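Lennox Shared Workshop
Minutes of the arm build group, 31/03/2022
2 min read

Present: Ailsa Imrie (chair), Murdo Dalgleish (minutes), three members.

1. Previous minutes
Agreed with no changes.

2. Wiring
Murdo has put the servo cables in order from base to gripper and written the list inside the Tevow folder. The loops at the elbow stay long for now. Ailsa wants them clipped before the June open evening so they can't catch on the box. Murdo to buy a pack of 50 cable ties.

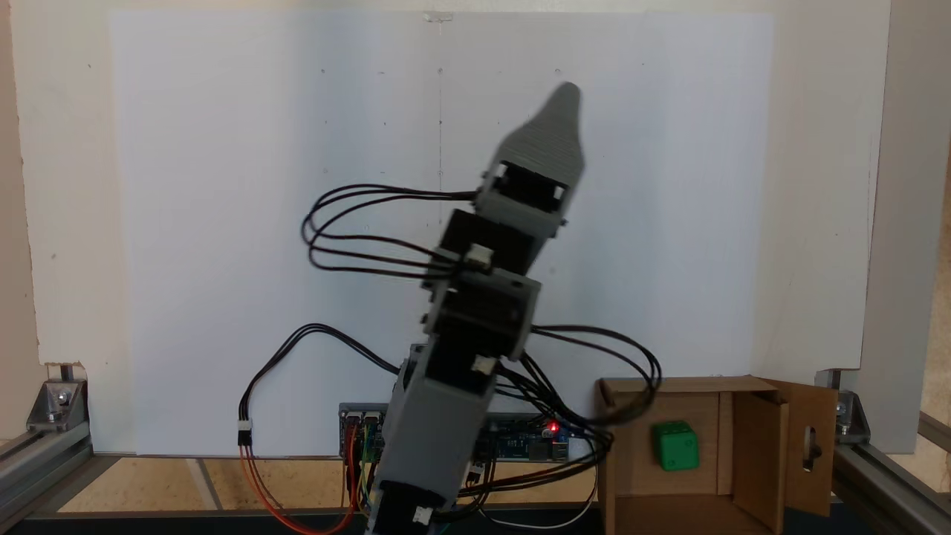 The group agreed that the servo power is to be switched off before any plug is moved. Spare connectors go back in the parts drawer.

3. Gripper
Ailsa proposed a second pair of fingers printed with finer layers, to compare grip on the cube. Agreed. She will print them at home and bring 2 sets. The present fingers stay on until then. 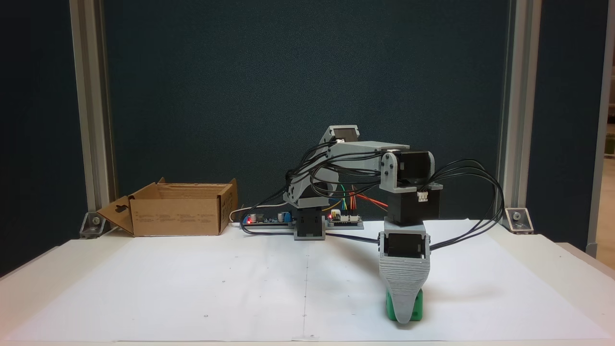 Murdo asked for the paper to be replaced when the marks are redrawn. Agreed, same size as now.

4. Program
The pick-and-place routine, Gruro, is saved on the workshop laptop. Murdo will add a slower speed setting for the wrist. A run of 12 cycles is to be logged before the next meeting. 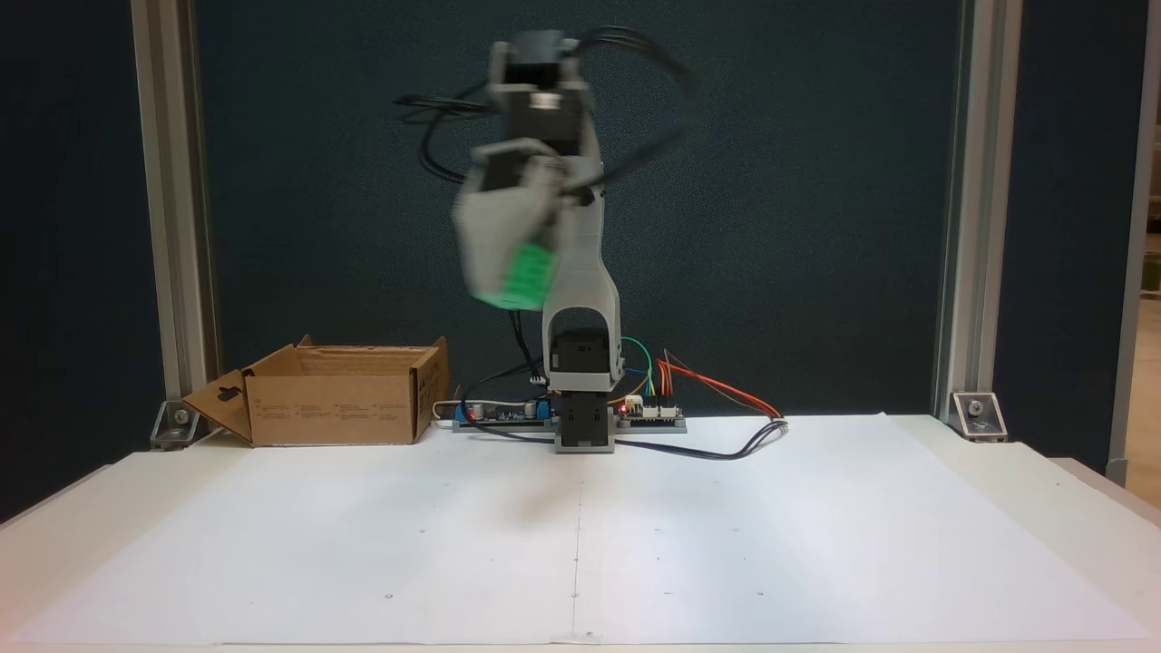 Arm moving with the green block in the gripper, box to the left.

5. Any other business
Key to the Grondemgate store is with Ailsa.

Meeting closed.

Contact: the workshop desk | © Lennox Shared Workshop | Back to top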